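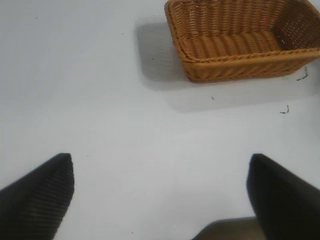

What is Perron, and when can viewers see it?
Perron is a six-part television drama from Urnel Pictures, and it begins streaming on Flikier in August, with two episodes available on the first night.

Urnel Pictures and the streaming service Flikier today announced the release plans for Perron, a new limited series set in a small railroad town in the weeks after its last passenger train is canceled. The series was filmed entirely on location in Wititum, where the production used the former station, the main street and several private homes.

The story follows a retired dispatcher and her two adult sons, one of whom has come home to sell the family house. Each episode covers a single day. The lead role is played by a stage actor making a first appearance in a television drama, and the supporting cast was drawn largely from regional theater companies. Full cast credits will be released with the trailer.

Casting took place over one winter. Urnel received 805 taped auditions for the role of the younger son, and the producers invited 30 performers to read in person. The final choice was made after a week of rehearsals held in the station waiting room – the same room that appears in the opening episode.

"Perron is a family story first," Urnel Pictures said in a statement. "We wanted actors who could sit at a kitchen table and say very little, and we are grateful to have found them. The town of Wititum gave us its streets, its station and a great deal of patience."

Filming lasted 80 days. Residents of Wititum appear as extras in the market and platform sequences, and the high school band performs in the fourth episode. The original score was recorded after filming ended and will be issued as a separate album.

Flikier will release the first two episodes together at 8 p.m. The remaining four will follow at a rate of one per week. All episodes will carry English captions and audio description from the day of release. A short companion program, in which members of the cast discuss their preparation for their roles, will be added after the final episode.

A preview screening for residents and crew will be held in Wititum before the streaming release. Seating is limited, and tickets will be given out through the town library.

About Urnel Pictures
Urnel Pictures is an independent production company that develops drama and documentary programs for television and streaming.

Press materials
Still photographs, episode summaries and cast biographies are available to accredited media on request from the Urnel Pictures press office. Interview requests should state the name of the outlet, the preferred format and the deadline.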